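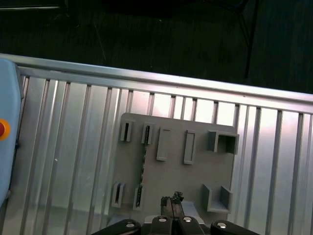 Alva gripper with a small black part in its fingertips, working in front of the gray holder panel.

Kernico Alva pick-and-place kit: your questions, our answers

We had the Alva kit on loan at the Busden workshop for four weeks in May. Since the first review went up we've had a lot of mail, some of it from people who are about to sign an order. The answers below cover what keeps coming up. We don't sell the kit and we don't get a cut from anyone who does.

What is Alva supposed to do?

Kernico sells it as a kit that takes small tools and parts out of holders and puts them back where they belong. You get a two-finger gripper, a wrist camera, a holder panel, mounting hardware and a year of the software. You do not get an arm. The front page of the brochure makes that easy to miss, and at least one reader did miss it until the quote came.

Does it work?

Sometimes very well. With a part that sits upright, has a bit of width to grab and lives in a holder that matches it, Alva is dull to watch, and dull is good. With small odd-shaped pieces it becomes a different product. We kept a log of misses and stopped filling it in at 19, by which point it was clear they nearly all came from the same two jobs: thin parts going into narrow slots, and short parts with an uneven top.

Kernico's answer was that our lighting was poor. We changed the lighting. It helped with one of the two jobs.

So is lighting a real problem or an excuse?

Both. The wrist camera doesn't like bright metal. If you mount the panel on a slatted aluminum wall, as we did, the slats throw back a lot of glare and some patches wash out to nearly white. The gray panel itself is fine because it's matte enough to read. Trouble starts when the camera has to find the panel's edge against a bright slat. We moved a lamp, then moved it again, and in the end put a sheet of plain card behind one side. A kit at this price should not need a sheet of card.

The manual says "normal workshop light." Ask Kernico to put a figure on that before you buy. We asked and are still waiting.

Which holders come on the panel?

There are narrow upright slots, open rectangular frames, a box-shaped holder and a U-shaped one that is open on one side. The mix looks generous. In daily use we leaned on the box and the U, as they forgive a part that arrives slightly off. The slots forgive nothing. Long slender tools can stand between an upper slot and a lower one, and that does keep them upright, but both slots have to line up with the tool and the arm has to come in straight.

Can I order a panel with other holders?

Yes, at extra cost, and the lead time we were quoted was five weeks. Rekha Krishnan, who ran most of our tests, asked whether she could simply have the drawing files and make her own. She was told this was "under review." If you own a shop that makes things, you may find that answer annoying. We did.

Does the panel have to be perfectly level?

No, and this is one of the claims that held up. Ours sat at a slight tilt for most of the loan and the software coped once it had been taught that position. What it can't cope with is a panel that moves after teaching. A knock from a cart was enough to send us back through the setup. Bolt it down hard, and check the bolts before you blame the camera.

How long does setup take?

The brochure says an afternoon. Krishnamoorthy Panicker did ours and it took him most of two days, and he has put in more robot cells than the rest of us together. A good part of the first day went on the cable run and on finding out that the supplied bracket fouls the rail if you hang the panel close under it. We went a little lower and the problem was gone. There's no mention of this in the manual, at least in the copy that came with our unit.

The teaching step is pleasant, I'll say that. You guide the gripper to each holder by hand, press a button and name it. Somebody put thought into that screen.

Do I need to know how to program?

Not for the basic jobs. You will want someone who does for everything else. There is a step editor with colored blocks, and it's fine until you need "if the part isn't there, try the next holder." That one little condition took us out of the blocks and into a script window with thin help pages. If your sales contact says "no code," ask them to build that exact job while you watch.

How strong is the grip?

Strong enough for hand tools. The fingertips are slim and close right up against each other, so you can pick a small part from a crowded panel without bumping its neighbors. The downside is that slim tips have little surface. A small piece with a jagged end can turn between them while the arm is moving, and then it reaches the holder at an angle. Alva has no good way of noticing this. It goes ahead and pushes.

We tried a rubber sleeve on the tips. Less turning, but the sleeves dragged in the slots, so we took them off again.

Will it break things if it pushes?

You can set a force limit. Out of the box it was set higher than we liked, so turn it down first thing. With the limit low, the arm stops and waits for you. With the limit high it may seat a crooked part by brute force, which looks like a success on the screen and isn't one.

Can it run overnight?

Kernico says so. We wouldn't. The software stops on certain faults and waits for somebody to press "continue," and no message goes out unless you pay for the alert service. Our best unattended stretch lasted until a little after 2 a.m. When it went well it went very well, and if your parts are chunky and your holders roomy you may get longer. For a mixed panel like ours I'd want a person in the building.

What about safety?

Kernico supplies the kit, and the safety of the whole cell is your job. That's normal in this trade, but the website pictures show people leaning in next to a moving arm with a smile, and a first-time buyer could get the wrong idea. Do a proper risk assessment for your own layout. Put a stop button where your hand goes without thinking. Remember that the held part counts too: a gentle arm carrying something sharp is still carrying something sharp.

Is the Rorken kit better?

Different. Rorken's gripper is wider and clumsier, and its holders are bigger, so it takes up more wall for the same number of tools. It missed less on the uneven parts when we had it in last year. Its software is uglier and its manual is far better. If you handle mostly small stuff in tight spaces, Alva is the one to try. If you want something that a night shift can restart without calling you, I'd look at Rorken first.

We haven't run the two side by side on the same panel, so please don't quote us as if we had.

What does the subscription cover after the first year?

Updates, the alert service and phone support. Without it the kit goes on running the version you have. That was confirmed to us in writing, and we were glad to see it. The catch is that new holder types are only added through updates, so if you buy a new panel in year two you are likely buying the subscription too. The price list shows these on separate pages.

How good is support?

Friendly and slow. We sent five tickets. The replies were polite, and the one about the force limit was really useful. The one about glare came back with a link to the page we had quoted in the ticket. Phone support was quicker, once we had found the number.

The demo I saw went perfectly. Why didn't yours?

Demos use parts that suit the holders. Ours used the parts we had. Take your own worst piece along, the one people drop, and ask to see it picked and put back until you are bored. Any seller who won't do that has told you something. Kernico did agree to it when we asked, to be fair to them, though they wanted the parts sent ahead.

Would you buy it?

Not at the list price and not with this panel. Rekha would, with custom holders, for the one bench where everything is long and straight. Krishnamoorthy says he'd wait for the next gripper. I'm closer to him, mostly because of the turning problem, which I don't believe software alone will fix.

Can I rent one first?

There's a trial scheme. The fee comes off the price if you buy, and you pay the shipping both ways if you don't. Read the part about "wear to fingertips" before you agree to it. Ours came back scuffed after quite ordinary use and we had to argue over the charge.

Will you update this page?

Yes, when Kernico ships the software release it has promised for glare, or when they answer the question about the drawing files. If you run an Alva and your results look nothing like ours, write in and tell us which parts and which holders. Results without that detail we can't use.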